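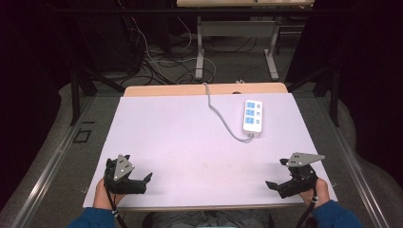
## Part 4: Moving your old phone over to the Lornar

I've split this off from the first three parts because it's the bit people ring me up over. If you've only just opened the box, go back to Part 1 and get the SIM in and the screen lock sorted, then come back. You'll want both phones, their chargers, your wifi password and an hour or so when you don't need to take a call.

My instructions are for the Lornar with system build 2907 or later. Wichai Luangrath was still on the older build when he tried it in February and half the menus had different names, so check yours first: **Settings > My phone > System build**. If the number is lower, do the update before anything else. It takes ages on the Sarnside wifi, so start it and go and have your tea.

### Before you start

1. Charge both phones. The Lornar will refuse to begin a transfer under half charge, and it doesn't tell you that's the problem, it just greys out the button. I take mine up to 100 per cent. The battery is only 3000 mAh and copying photos eats through it faster than you'd think.

2. On the **old phone**, delete what you don't want. I know, I know. But every blurry video you leave behind is a minute saved. Rattana Bunnag had more than 2000 photos on hers and a good many were screenshots of bus times.

3. Still on the old phone, open your messaging apps one by one and run their own backups. Look under the chat settings in each. The Lornar's transfer tool copies ordinary text messages but *not* chats that live inside other apps.

4. Write down (on paper, please) the email address and password for your main account. You'll be asked for both about ten minutes in, and by then the old phone will be locked on the transfer screen so you can't look them up there.

5. If you use an authenticator app for your bank or your email, leave it alone for now. We'll get to it.

> **Caution:** Don't reset, sell or hand down the old phone yet, even if someone in the house is hovering. Keep it for a fortnight at least. I went too early with one and lost a year of voice notes.

### Running the transfer

The tool is called Omivow and it's already on the Lornar. You'll need to put it on the old phone too, from whichever app shop that phone uses.

1. Put both phones on the same wifi network. If your router shows two names, one with a 5 on the end, pick the same one for both. It does matter!

2. Open Omivow on the Lornar and tap **Receive**. A square code comes up.

3. Open Omivow on the old phone and tap **Send**. It'll ask for permission to see your contacts, photos, calendar and files. Say yes to all of them – you can take the permissions back afterwards in the settings.

4. Point the old phone's camera at the code. If it won't catch, turn the brightness up on the Lornar and pull back a bit. Screen protectors with a privacy tint are terrible for this, and Lempi Kiiskinen ended up typing in the long code by hand. There's a little keyboard button in the corner for that.

5. Check the six digits on one phone match the six on the other and tap **Same** on both.

6. Choose what to bring. I tick everything except **Home screen layout** and **System sounds**. The layout option tries to copy your old icon positions onto a different sized screen and makes a right mess of the folders.

7. Tap **Begin** and leave them next to each other, plugged in.

The time remaining is pure fantasy. Mine said four minutes for the best part of half an hour. So long as the little bar has moved since you last looked, it's fine.

> **Note:** The old phone will get warm. Take it out of its case and don't leave it on a cushion or the bed. If it puts up a temperature warning, tap **Pause** on the Lornar, let it cool down and then tap **Carry on**. You won't lose what's already been copied.

### If it stops halfway

Don't start again from scratch. Close Omivow on both phones, open it on the Lornar first, and it should offer **Resume last**. If it doesn't, untick everything you can already find on the new phone and run it for the rest. I did photos separately in lots of 3000 for my brother-in-law, who keeps everything, and that went through without a hitch.

A stop at exactly the same point each time is usually one bad file. Tap **Details** and it'll show you the name. Mine was a ringtone from a phone three phones ago.

### Afterwards

1. Restart the Lornar. Some contacts don't turn up until you do.

2. Open your messaging apps and sign in. When each one offers to restore a backup, say yes **the first time it asks**. A few of them only ask once.

3. Move your authenticator now. Open it on the old phone, find **Export** or **Transfer accounts** in its menu, and scan the code with the same app on the Lornar. Then try signing in to something with a code from the new phone before you remove anything from the old one.

4. Ring your own voicemail to make sure it still works. Rojanasak customers have to dial in once from the new handset and put the PIN in again, otherwise messages sit there and you get no alert. Humaira Ghauri missed a dentist's appointment that way.

5. Pair your earphones, watch, car and whatever else you have. None of that comes across. If the earphones keep hopping back to the old phone, turn its Bluetooth off.

6. Set up your bank cards again for paying in shops. They never transfer, on any phone, and your bank may text you a code or make you ring them.

7. Go back into **Settings > Apps > Omivow > Permissions** and switch the lot off.

### Things that look wrong but aren't

- **Photos are there but grey.** The thumbnails are being rebuilt. Leave it charging overnight.
- **Two of everybody in contacts.** You've got one set from the old phone and one from your email account. Open Contacts, tap the three dots, then **Tidy up**, and check through the pairs before you agree. It once tried to merge Rattana Bunnag with Rattana Sombatkul and I nearly let it.
- **Battery draining like mad.** Normal for the first two or three days while it sorts through everything. If it's still bad after a week, see Part 6.
- **Alarms missing.** They don't copy! Set your morning one before you go to bed tonight.

Part 5 is text size, brightness and getting rid of the news page that appears when you swipe the wrong way.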